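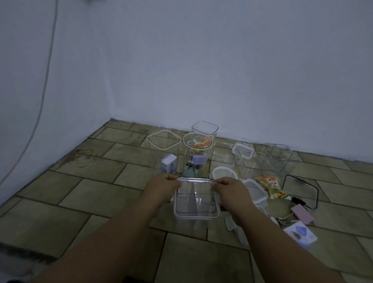

Saturday, before breakfast

Slept badly again. Mireille Coste's program starts today and I said I would write down what happens, so I'm writing it down, though I notice she gets to call it "journaling" and charge for the workbook. Twelve weeks to a calmer house. I signed up in a weak moment after the business with the insurance, and the refund window closed before I had read past the first page.

The claim is that a calm house makes a calm person. I have known some very calm people who lived in terrible houses. My father lived in one. He kept tax papers in the oven and slept nine hours a night.

Her evidence is a study she describes as "landmark." I looked for it last night. It surveyed 261 people, all of whom had already bought an organizing course. They were asked if they felt better. I would like to know what the ones who quit halfway felt, but they weren't asked, or they were asked and it didn't make the workbook. She also says 80 percent of household stress is "decision stress." There is no footnote. I wrote in the margin, 80 percent of what?

10:15

Coffee. Did the first exercise, which is to sit in each room for a while and say what it "wants." The bedroom wants a new window. The hall wants a light that works without being slapped. I don't think this is what she is after.

The second exercise is to list the things you own that tell you who you used to be. I got as far as the tennis racket and stopped. I know who I used to be. I was somebody who bought a tennis racket.

Huet called while I was doing this. He wanted to know if I'd seen the notice from Karkeo about the new meters. I had. They are going to read our power use every few minutes and then send us tips. He thinks it will save him money. I asked him how a meter saves money and he said by making you aware, and I said I am already aware, I get a bill. We went around on that for a while. He is a good neighbor and he believes every leaflet that comes through his door. He bought the water filter too, the one with the magnet. He says the tea tastes rounder.

I told him about the Coste program and of course he wanted the name.

1:40

Lunch was soup. Read chapter two while eating, which is apparently forbidden (page 31, "one thing at a time, with your whole self"). Chapter two is about seeing. She says we stop seeing the things we own after a few weeks, and that if you take everything out of a cupboard and put it on the floor you'll see it again. I will give her that one. I've had the same experience with a move. Everything looks strange on the floor, and you find out how much of it you were only storing to avoid the walk to the trash.

What I don't give her is the next step. She goes straight from "you'll see it" to "you'll feel lighter," as if there were a pipe running between the two. When I moved out of the Grakbridge apartment I saw every single thing I owned and felt terrible for a month.

There is also the matter of the boxes. All through chapter one she says the answer is to own less. Then chapter two closes with a page on containers, with a discount code. Clear ones, so your things can "speak to you." I don't want to be spoken to by binder clips.

I'm being unfair. Clear plastic is useful, and I've wasted enough of my life lifting lids on coffee cans to see what was in them. But you can know that without a discount code. My grandmother used jam jars and nobody had to sell her a philosophy to go with them.

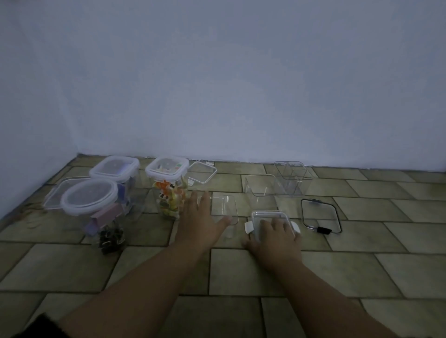 Later, 5:30

Walked down to the river and back to clear my head. The pharmacy on the corner has a Drokivex poster up that takes the whole window. Sleep deeper, wake sharper. A woman in white pajamas stretching in a bed bigger than my kitchen. I went in for cough drops and the girl at the counter asked if I was sleeping all right. I must look it. I said no, and she said a lot of people like the Drokivex, and I asked her if she had tried it. She said she doesn't have trouble sleeping. I liked her for saying so.

I read the box, standing there. Magnesium, some lemon balm, and a list of things that are mostly there to hold the magnesium together. I can buy magnesium for a third of the price two shelves down. I bought neither. Bought the cough drops and then forgot them on the counter and had to go back, and she had them ready for me with a straight face.

On the way home I thought about why this stuff makes me so cross. It isn't the money, or only a little. I think I resent being told I have a problem by the person holding the cure. Coste does it, the poster does it, Karkeo does it with its tips. And then the annoying part, I do sleep badly, the house does get on my nerves, and my power bill is high. They aren't wrong about the problem. I'd like to hear about it from somebody with nothing in the trunk of the car.

9:50, in bed

The evening exercise is to write one line about how today's home compares to yesterday's. It is the same home. The hall light has gotten worse.

She also asks for a number for how calm you feel, to track over the weeks. I put down 12 before noticing the scale stopped at ten. I thought about erasing it and then left it. Let it go into her next landmark study.

Things I'll admit to, since this book is only for me. I did throw out the tennis racket. I took it down to the bins before dinner, and I didn't feel lighter, I felt like a person carrying a tennis racket past Huet's window. He waved. But when I opened the closet afterward to hang up my coat, the coat went in without a fight for the first time in years, and I stood there a second longer than I needed to.

That is a closet with more room in it. I refuse to call it anything else.

Tomorrow is "the drawer you avoid." I avoid four of them, and she only allows for one. Have to call the electrician about the hall. Must also ask Huet for my ladder back before he lends it to someone. Turning the lamp off now and we'll see about the sleeping — I had coffee at four, so it won't prove anything either way.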